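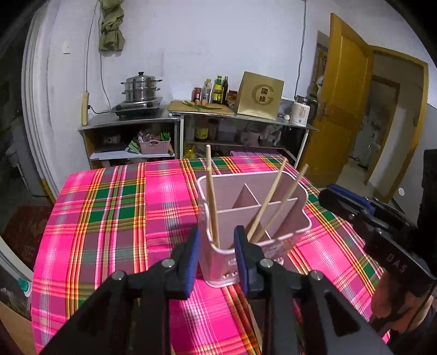

Chopsticks in a pink utensil holder, with two hand-held grippers beside it.

Jutano is a method for training robot arms to sort and store thin household objects, mainly chopsticks, from demonstrations recorded with hand-held grippers. It was developed by Wafula Bakilana and Mwende Mollel and first described in a technical report dated 2 Nov 2022. The name is also used for the set of recordings released with the report.

Background

Chopsticks are hard for robot grippers for several reasons. They are narrow, they roll, and they often lie across one another, so that closing on one tends to move its neighbors. Earlier work by the same authors, a planner called Kombo, computed a grasp point from a single overhead view and then moved to it without further correction. It did well on chopsticks that lay apart and poorly on crossed ones.

Method

In Jutano, a person performs the task with a gripper in each hand. Each gripper carries a camera, and the recording stores the view along with the width of the finger opening and the path of the tool. No robot is needed at this stage. A policy is then trained on the recordings and run on a two-arm robot fitted with matching fingers.

Demonstrations were recorded in home kitchens, with the table coverings and counter items left as they were. Patterned cloths were kept on purpose - striped and plaid surfaces make the edges of a thin stick harder to find, and the authors wanted the training data to include them. 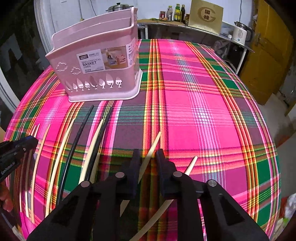 Each demonstration is divided into three stages: separating a chopstick from the others, turning it upright, and lowering it into the holder. The stages are labeled after recording. Bakilana and Mollel reported that turning was the slowest of the three for human operators, who often used the second gripper to steady the holder.

Results

The released set contains 900 demonstrations. In the main test, the trained policy was given 232 trials and completed 47 more of them than Kombo did under the same conditions. Most of the gain came from crossed chopsticks. A smaller test of 40 trials used a holder absent from the training data, and the authors described the results there as mixed. The usual failure was a chopstick catching on the rim.

Later work

A revised version, Zekon, followed in June of the next year. It added a force reading at the fingertips, used to detect contact with the rim - the policy could then back off and try again. A group at Wustley repeated the main test with its own arms and reported a smaller gain over Kombo, which it put down to stiffer finger pads.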